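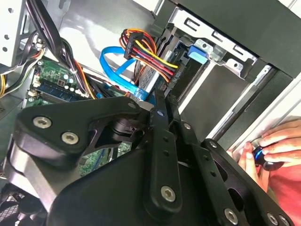
How many points does a driver need to keep his seat in the Primdale Saloon Cup next season?
The rule is a top twelve finish or 200 points, whichever comes first, and anyone below that has to reapply through the team.

hairpin_hal
Posting that at the top so we can stop arguing over it in three different threads. It's from the regulations as they stood in November. Nana Atinga finished on 566, so there is no question over her entry. What I want to know is whether Horken will keep her or let her go to Enness. The paddock talk at the last round was that she has an offer on the table.

coldtyres
She'd be daft to go. Enness had one decent result all year and that was in the wet, when half the grid went off at the first corner. Horken's car is slow in a straight line but it finishes races.

marshal_post9
Finishing races is fine if you want to be fifth for ever. She was quicker than Radwa Berrada in qualifying at most rounds and still got the older engine for the last two. I would leave over that.

coldtyres
Where are you getting the older engine from? The team said both cars had the same spec after the summer break.

marshal_post9
The team said the same spec. Same spec and same mileage are different things. Berrada's had 400 miles on it and Atinga's was well past that. It was in the scrutineering notes pinned up outside race control, I read them on my lunch.

hairpin_hal
I saw those notes as well and I didn't read them that way. The mileage column was for the gearbox.

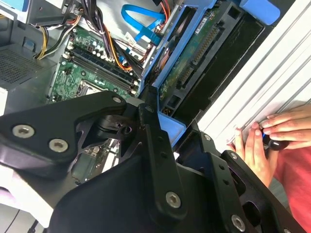

Horken Racing – Supporters' Club, Paddock Board

oldstand_b
Gearbox, I think Hal is right. The engines were sealed and only the seal numbers were listed.

marshal_post9
Fair enough, I may have that wrong. My point about the team favouring Berrada stands. Look at the pit stops at Kamel. Atinga was ahead on the road, they called Berrada in first, and she came out in front. That cost Atinga a podium.

coldtyres
Berrada's front left was finished. You could see her running wide at the chicane for three laps. If they leave her out she loses two more places and the team gets nothing. Normal call.

apex_and_tea
I was in the stand opposite the pits at Kamel and I'd say it was both. They had to bring Berrada in, but they could have brought Atinga in on the very next lap and they waited two. Nothing sinister, they were just slow to react. They've been slow on the pit wall since they changed engineers.

hairpin_hal
Agree with that. Does anyone know what the money is like at Enness? I heard a driver there has to bring 4,000 per round, and I don't believe Atinga's backers would pay it.

oldstand_b
That figure was for the guest car. A full-season driver has a different deal, and it depends on the crash damage clause. I'd be surprised if she had to bring anything after the year she's had.

coldtyres
Then why hasn't it been announced? The entry list closes soon and Enness still have one name down as to be confirmed.

marshal_post9
So do Horken.

apex_and_tea
Berrada is confirmed at Horken, it was in the club email. The second car is the blank one. I'd keep the two of them together and sort the pit wall out, but I've thought that for two seasons.

hairpin_hal
I'll put the entry list up here when it's out. Please keep the Kamel stuff in the Kamel thread from now on.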